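Kirnix Forum > Planning and Control > CPU pick planner keeps failing over the case

ferrule_j
Nov 5, 2018
We run the Zakska planner on a teardown cell for old desktops. The free-space part of the CPU move is fine. Over the case, 27 of 833 plans came back with "no path."
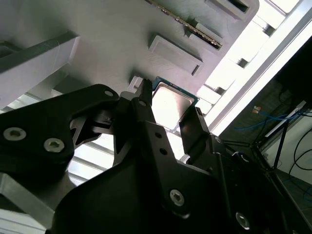
CPU in grasp, gray fixture behind it.

Collision mesh is the full case scan. Padding is 2000 microns.

plotline
Your padding is too big. Drop it and let the force limit catch the rest.

ferrule_j
I don't want to find a case tab with the force limit. The side panel has several that stick into the open space.
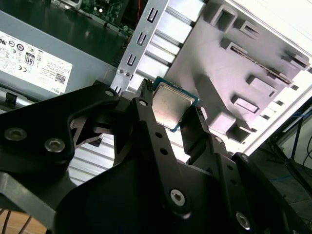
Re: CPU pick planner keeps failing over the case

oddgrid
Agree with ferrule_j. Keep the padding on the case and attach the chip to the gripper as its own body. Ploltholm does that in one call.
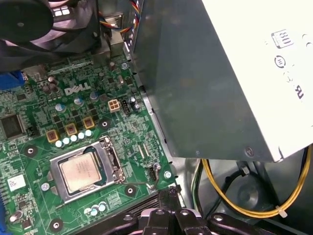 How many samples do you give the planner before it quits?
The default, 25 per segment. Raising it made each plan slower and cleared only a few of the failures.

plotline
Then it's the goal pose, and more samples won't fix that. Schmieder's grasp tool checks the goal first and tells you which link is in contact.

ferrule_j
The goal check is off in our config, so that may be it. I'd been treating the fingers as one convex hull. At the socket the two tips come down on either side of the chip, and a hull fills in all the space between them, chip included. I'll split it into separate finger links and rerun the set in December.

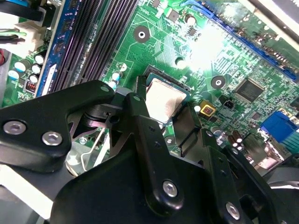 oddgrid
Split hulls cost planning time, and I would still do it. My own cell used one hull for the longest time. With memory slots running down toward the socket like that, a fat hull gets flagged against them too. Post your numbers.

plotline
I still say the padding is too big.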